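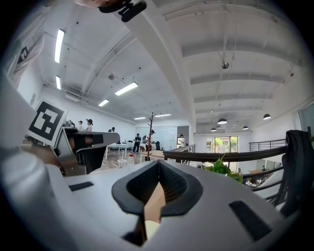 Rollside Open Day Set – README

Maintainer: Tahmineh Rostami
Floor lead on the day: Leobardo Tlapale
Version date: February 9, 2026

Summary

Recordings made with hand-held grippers at the Rollside open day, held in January on the Gorano office floor. Visitors tried the grippers at the tables while regular staff carried on with their work. The set is meant for checking tracking and grasp labelling in a busy room. It is too small to train a policy from scratch.

Contents

episodes/ – one folder per recording, around 200 in total
calib/ – lens and jaw calibration, one file per gripper
notes/ – Leobardo's floor notes, typed up as written
splits.csv – visitor and staff recordings, listed separately

Collection

Each visitor was given a short briefing and then 3 attempts at a pick-and-place task. Failed attempts were kept and carry the label "drop" or "abandon". Attempts stopped by the floor lead are labelled "halt" and should be left out of any success rate.

The gripper camera looks past the jaw, so a low or tilted hold fills much of the view with ceiling, beams and light fittings. We have not cropped these recordings. Pose estimates drift more in them, and the pose_quality column is the place to filter.

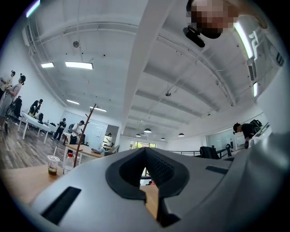
People move through the background in many recordings. Operator faces are pixelated where they come into view. Anyone who finds a face we missed should send the episode number to Tahmineh and delete the local copy.

Known issues

– Jaw width reads slightly wide in the first Quezada session. Use the corrected file in calib/.
– 2 episodes have no audio track. Nothing else in them is affected.
– Colour balance shifts when the view swings from the windows to the ceiling lights.
– Task names in notes/ follow the old Notel scheme. A lookup table is in the same folder.

Access

Internal use and partner labs on request. Please cite the set by name and version date. Do not redistribute the raw video.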